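Speaker notes: keys, cupboards and the office move

Slide 1. Hello, thanks for coming back from coffee so promptly. I'm Olanrewaju Nnaji, I look after the furniture side of things at Zisico, and I'm going to talk about cupboards. (Pause, let them groan.) I do love a cupboard, so bear with me!

Slide 2. When we took over the Lunde building in September we got 203 lockable units with it. Cabinets, drawers, a couple of odd tall things by the lifts. We had keys for 130 of them. Say that slowly. The rest were in jam jars, desk trays and one coat pocket.

Slide 3. What we did first, which was wrong: rang a locksmith. Very nice man, quoted about 200 quid for one morning, and half the locks he came to see were open anyway. So try the door before you ring anyone. Ask for hands up here, who's paid for a lock that wasn't locked?

Slide 4. Labels. We write the room and the unit on the tag and nothing else. Paper tags go soft by spring, so get plastic ones. The Utoren office tried colours and ended up with four shades of blue, ask me at lunch.

Slide 5. White cabinet by the window, key in the door with a little tag or keychain hanging down. Leave this one up while I talk about where keys live in the daytime.

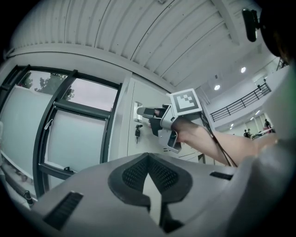
Who should hold the spare key to a shared cabinet?
Whoever runs the front desk, in a numbered box, with one other person who knows the code.

Slide 6. My rule for the day: the key stays in the lock while people are working, and at 5.30 it goes back in the box. The team at Proltau do it the other way round and seem happy enough. We've lost 3 keys since the move, and I've got my eye on the stationery cupboard for the next one.

Slide 7. Questions, then swap to the handout on drawer dividers. Remember to collect the sample tags back in!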